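Making Blue Tape Earn Its Place in the Drawer

By Giuliana Bermúdez
6 July 2019

If you were to open the second drawer down in my kitchen (the one that sticks a little in summer, and that I have been meaning to rub with a candle stub since May) you would find string, scissors, a pencil, and at least one roll of blue tape. I used to keep it in the garage with the paint things, and then I noticed I was walking out there in my slippers every other evening to fetch it. So it moved indoors, and it has stayed.

I wrote a short piece on this last year and got such lovely letters that I thought I'd do it over properly, with the things readers sent in and the things I had forgotten. Make yourself a cup of something and we'll go through them.

Labels for the freezer and the fridge

Put the tape on before the container goes in the cold. A dry box at room temperature takes it well, and a frosty one hardly takes it at all. Write on the tape first, while it's flat on the counter, then tear it off and press it down with your thumb. I write what it is and the date, and if it's soup I write whether the salt is in yet, which has saved more than one supper.

Fold the last bit of the strip under itself so you have a little tab to pull. My mother did this with every kind of tape she ever owned, and I can't pick up a roll in her house without finding the end already turned under and waiting. Do it on the roll too, and you'll never again stand there scratching at it with a fingernail.

A pencil works nicely on the tape, better than you'd think, and doesn't smear if your hands are damp. Ballpoint skips. A laundry marker is best of all if you can find the one you bought.

Hanging pictures and shelves

Lay a strip of tape across the back of the frame, from one hanging hole to the other, and mark the holes on it with a pencil. Then peel it off and put it on the wall, get it level, and nail right through your marks. Peel the tape away and hang your picture. I did the whole upstairs hall this way one rainy afternoon and only had to redo one, and that was a case of my having the strip upside down.

For drilling, stick a piece on the wall just under where the hole will be and fold it outward so it makes a small shelf. It catches the dust. You can also wrap a bit around the drill bit itself to show you how deep to go – leave a little flag sticking out, and when the flag brushes the wall, stop.

Trying furniture on for size

Before you buy a table, tape its outline on the floor and live with it for 3 days. Walk around it. Carry the laundry past it. We did this for a sideboard I had my heart set on, a beautiful long thing, and by the second morning everybody in the house had stepped on it at least once, so we bought the smaller one. I'm still fond of the long one, but I can get to the back door.

The same goes for rugs, and for a new bed if you are the kind of person who likes a lamp on both sides.

Taking it off again

I should have put this first, really, because it's where most of the letters came from. Pull slowly, back over itself, keeping the tape low to the surface. If you yank it straight up it will tear, or worse, bring something with it. On fresh paint, take it off while the paint is still a bit soft. If the paint has already dried hard, run a sharp knife along the edge before you pull.

Don't leave it in a sunny window. I left a strip on the glass of the back door through one whole summer and it came away in crumbs, and the sticky part stayed behind. Cooking oil on a rag got it off in the end, left on for 5 minutes and then rubbed in circles, followed by dish soap and hot water. The oil will mark bare wood, so keep it to glass and glazed things. For bare wood try a plain pencil eraser first. It balls up the glue and you can brush it away.

And test any tape on antiques, wallpaper, and anything belonging to your sister-in-law.

Marking out a work table

My favorite use of all, and the one I came to last. If you do any kind of fiddly job over and over – potting seedlings, wrapping parcels, sorting buttons, icing cookies – put tape down on the table to show where each thing goes. Corners are enough. You don't need a full box around everything, just two strips meeting, so that you know where to set the tray back down without thinking about it. It sounds fussy, I know! But it makes a small table feel a good deal bigger, and it lets a second person step in and help without asking where you want things.

Wipe the table first and let it dry. Tape over crumbs comes up by itself inside a day. And choose a color that shows against your table. Blue is easy to see on brown, while the tan sort just disappears. 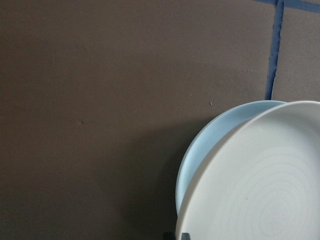

Blue tape on a plain brown surface, two strips in the corner.

Don't fret if your lines come out a little crooked, either. Mine nearly always lean. If straightness matters to you, put down a yardstick and run the tape along it, pressing as you go and keeping the roll close to the table so the strip doesn't stretch. Stretched tape creeps back and lifts at the ends.

When the job changes, pull it all up and start over. I did a layout for canning jars that was no use whatever for wrapping presents, and I worked around it until nearly Christmas out of pure stubbornness.

A few odds and ends from readers

Tape the screws from anything you take apart to the thing they came out of. Tape a cord into its coil and write on the tape what it belongs to. Put a strip along the edge of a closet shelf and write the sheet sizes on it. Roll a length around your hand, sticky side out, and take the lint off a lampshade.

Keep the roll in a zip bag so the edges don't pick up fluff, and lay it flat so it doesn't get knocked out of round. If the edges have gone ragged and it keeps tearing in slivers, try warming the roll in your hands for a while before you give up on it.

Next time I'll get to string.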